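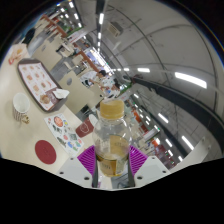 Page last changed: 11/17/18

When I asked Tâm Bùi where we should meet, I was expecting an office, or maybe one of those quiet cafés with plants. We ended up at a table in a big dining hall, with a tray between us and lunch well behind us, and I have to say it was a lovely place to talk.

"I like a table after the food has gone," Tâm told me. "People stop performing. They fold the napkin, they pull the paper toward them and read it, they drink slowly. That's when you find out if the table is any good."

Tables are the whole subject here, you see. Tâm has been looking after the seating at Skondoren since September, after a long spell at Dolel, and spends a good part of each day just sitting in the place, moving from corner to corner - a habit that used to worry the kitchen a little! The hall serves 2,000 lunches in a normal week and 3,000 in a busy one, so a tray that slides or a cup that won't stand straight gets noticed very quickly.

"I want room for the tray and room for everything that comes off the tray," Tâm said. "The bottle, the cup, the leaflet. If all of it has to stay on the tray, the table's too small."

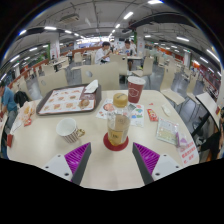 Bạch, it should be said, sees it differently, and told me over the phone that big tables only encourage people to spread out and stay put, and that a hall this size would be happier with small ones and a quicker lunch. Tâm laughed when I passed this on. "We've had that argument 43 times. I'll have it again tomorrow."

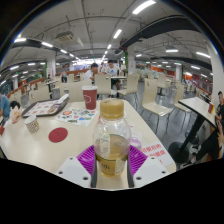

What Tâm would like next is simple enough: 30 more minutes before the afternoon wipe-down, so that people who want to sit on with a drink can do so without a cloth coming toward them. The request has gone in to Jelo, who handle the cleaning, and they've promised an answer.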